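The trouble with clothes that promise to last

2022-03-01

The label on a pair of Imau jeans says they are "made for life". It does not say whose. Ask the company how long that is and the answer comes back in wash cycles: 100 of them, on a gentle programme, with the garment inside out. For someone who washes their jeans once a week, that is a life of less than two years.

Durability is the fashion trade's favourite word this spring. Piras prints it on swing tags. Griltcombe has built a whole repair service around it, with free patches for the first year and a price list after that. I have nothing against patches. I do wonder why a pair sold as hard-wearing needs a repair plan before it has left the shop.

The figures offered in support are thin. Piras says 81 per cent of its customers still own the first pair they bought, which sounds grand until you read the small print. The survey went to 3,973 people on the firm's own mailing list, and it asked about owning, with no question about wearing. I still own a bridesmaid's dress.

Then there is price. The usual argument is that dear clothes work out cheaper because they last longer, and sometimes they do. A good winter coat earns its keep. But with jeans the weak spots are much the same whatever you pay – the inner thigh, the seat, the corner of the pocket where a phone rubs. Stretch fibres tend to give up before the cotton does, and plenty of costly pairs are full of them.

At the Saturday market in Hondport, second-hand denim is sold by the pile. What struck me there was how little the names seemed to matter. Buyers turned the legs inside out, tugged at the seams, held the seat up to the light and put most of it back. It took them seconds, and I trust it more than any swing tag.

None of the three brands would tell me how many returned pairs are thrown away. Griltcombe said the number was "very low". Imau sent a brochure.
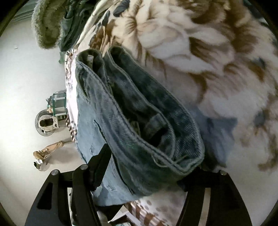 What to check before you pay

Look at the fibre label first and be wary of much stretch. Pull gently across the inside leg seam; if you can see daylight between the stitches, leave it. Ask what the guarantee leaves out, and get the answer in writing – "fair wear" can cover nearly anything a shop wants it to.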